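Grinstead Under-Cabinet Light Bar: the one I keep reordering

We use cookies to remember what's in your basket and to see which pages people read. Accept all | Manage choices

I run a very small lighting shop, and I only stock things I'd put in my own kitchen. The Grinstead bar has been in mine since April, under the cupboard to the left of the stove, and I've grown so fond of it that my sister has asked me to stop bringing it up at dinner (I haven't). It's a slim, plug-in LED bar with a soft cover over the lights, so you get one even wash on the counter instead of that row of bright dots you see reflected in a shiny kettle.

I came to it after two bad ones. The first buzzed. The second had a sticky pad that gave up in the steam and dropped into a bowl of pancake batter at seven in the morning, and I can tell you I was not in a chatty mood that day! So when Clémence Pruvost at Domlow, who supply all my small fittings, sent over a sample of the Grinstead, the first thing I looked at was the mounting. Two little clips, four short screws, done. The bar snaps in and snaps out again when you want to wipe it down.

Dark cabinets are where I think a bar like this earns its money. They look gorgeous and they swallow light, and a ceiling lamp behind you only throws your own shadow over the chopping board.

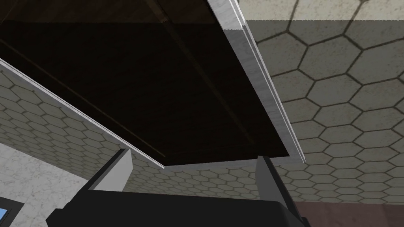 What you get in the box

The bar itself, two clips, four screws, a plug with a long thin cord, and six stick-on cord guides. The bar is 300 mm long and puts out 247 lumens at full brightness, in a warm white that's kind to food. There's a touch spot at one end: tap for on and off, hold for brighter or dimmer. It remembers where you left it, which I love, because I like mine low in the evening and hate being blasted when I come down for a glass of water.

You also get a short joining lead, so a second bar can run off the first. Up to three will work from one plug. I have two, and there's a small dim patch between them that bothers me for a minute every few weeks and then I forget again.

Choosing where it goes

Put it toward the front edge of the cabinet, just behind the lip if you have one. I know it feels more natural to push it to the back where the cord is, but then all the light lands on the wall and your hands are working in the gloom. Eetu Oksanen, who fits kitchens near me and has put up far more of these than I have, holds the bar in place with painter's tape for a couple of nights before he drills anything. I've copied him ever since and moved mine twice before the screws went in.

Check how thick your cabinet base is, too! The screws are short, but some older cupboards have very thin bottoms, and a screw tip poking up among the cereal boxes is no fun. If yours is thin, ask me for the flat Bodin clips. They cost a bit more and go up with a proper mounting tape that has held fine in my steamy corner, pancake season included.

Glossy counters will show you a faint stripe of light, whatever bar you buy. Matte ones won't. Tile is somewhere in the middle, and on the plus side a low light makes the lines look lovely (and shows every crumb, sorry).

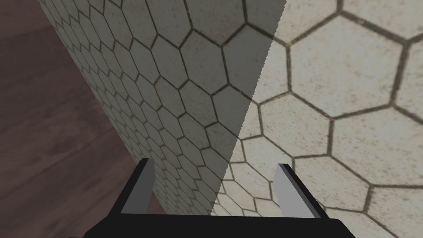
Can I cut the bar to fit a shorter cabinet?
Please don't, it'll stop working and the warranty goes with it. If 300 mm is too long, there's a shorter one at 176 mm with the same clips and the same plug, and you can join a short to a long with the lead in the box.

Things I'd change

The cord is white. Only white! On a pale wall it vanishes and on a dark one it looks like string. Solange Bezerra, a customer of mine, painted hers with leftover wall paint and it came out well, but I'd rather Grinstead just made a black one. I've asked. I also wish the touch spot had a tiny bump, as finding it with floury fingers takes a couple of pokes.

And if you want cool, bright, workshop-style light, look at the Gretamora strip instead. It's a good deal stronger and I use it over my packing bench, though I wouldn't want to eat under it.

Ordering

Both lengths are on the shelf and go out the next working day. I buy in boxes of 100, so I rarely run dry, but the short one does disappear fast before the holidays. Returns are fine within a month if the clips haven't been screwed in. Send me a note with your cabinet width and I'll tell you which mix of bars I'd go for.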